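Ommont Opens Its Doors: January Visitors Try Their Hand at Teaching Robots to Do Housework

ROTMONT. Ommont welcomed 826 visitors to its Rotmont workshop in January for the company's first open day, and the line at the door was already moving at 9 a.m. People came from all over town to see how household robots learn everyday chores, and plenty of them stayed long enough to teach a few lessons themselves!

The big draw was the home practice area, where Ommont staff showed how a hand-held gripper is used to record ordinary tasks: picking up a cloth, straightening a sheet, moving laundry from one place to another. A person does the job with the gripper in hand, a camera on the tool records it from the gripper's point of view, and the recordings later go into training software called Kudeo. A robot arm fitted with the same kind of fingers can then practice the same motions.

"We could have talked about this all day with slides, but it's so much more fun to put the thing in someone's hand," said Zübeyde Aksoy, who leads the home tasks team at Ommont. "You squeeze, the fingers close, and suddenly you're thinking very hard about how you pick up a towel. I watched a retired bus driver spend ten minutes on one corner of a bedsheet, and he was delighted when he got it."

Visitors signed up for short turns with the gripper, and 39 sessions were run between the opening and late afternoon. Children took part alongside a parent. Everyone who recorded a task was asked first whether the recording could be kept, and those who said no still got their full turn.

By closing time the open day had produced 1000 new recordings, bringing the workshop's collection of bedroom and laundry tasks to 3892. The team is especially happy with the variety. Staff who do this every week tend to settle into the same habits, Aksoy explained, while guests grabbed cloth by the middle, by the hem, from the left, from the right, and in a few ways the team had never thought to try.

Bedding turned out to be the favorite topic of the question period. Cloth changes shape every time it is touched, so a robot can't rely on finding it the way it was before. Several guests wanted to know when a machine would be able to put on a fitted sheet. Aksoy's reply got the loudest laugh of the afternoon: "Come and show me how you do it, and then we'll both know."

Equipment maker Turunen joined Ommont for the day with a repair bench, where guests could take apart a spare gripper and put it back together again. The bench was busy right through to closing, and two of the Turunen technicians stayed on afterward to answer questions from a group of high school students working on their own project.

Ommont plans to hold a second open day at the Rotmont workshop, this time with kitchen tasks added to the program. Schools and community groups that would like a weekday visit before then are welcome to get in touch with the workshop's front desk. Visits are free, last one hour and include a turn with the gripper for everyone who wants one.

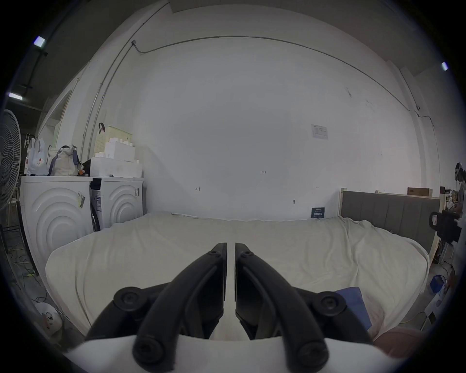 The hand-held gripper beside the bed in Ommont's home practice area, Rotmont, with the laundry corner behind.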